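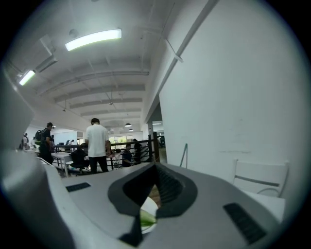 Paint is where most people start when they move into an older house, and I've come to think it is where they should finish. My husband and I bought our place on Fendevari Street in April, all 708 square feet of it, and before we had unpacked the kettle I had 8 little sample pots lined up on the windowsill. I wanted every room to be a different mood. What I have come around to, slowly and with a good deal of grumbling, is the plain white ceiling, the kind that keeps a bright room bright and asks nothing of you while you make up your mind about everything else.

My friend Tane Bright thinks this is cowardly. She painted her dining room ceiling a deep plum, and I'll admit it is lovely at supper with the lamps on. But I've had breakfast in there too, and it felt like eating toast inside a hatbox. Color overhead changes with the hour far more than color on a wall does, and those pretty paint cards don't warn you about it.

So my advice, if you want it, is to wait. Live with the house for a summer and a winter. See where the sun lands at four in the afternoon, and which chair everybody fights over (ours is the ugly one, naturally). I spent $260 on a green I adored in the store and covered it up before the trim was dry — and that was only the hallway!

There is a kind of pressure now to have a house finished and ready to show off. I grew up in rooms that took my parents twenty years to put together, and there was always a lamp waiting for a better table. I liked those rooms very much. I'd like mine to take a while, too.

By Ro-un Yeo
April

Contact Fairweather Home Pages | Copyright Fairweather, all rights reserved | Back to top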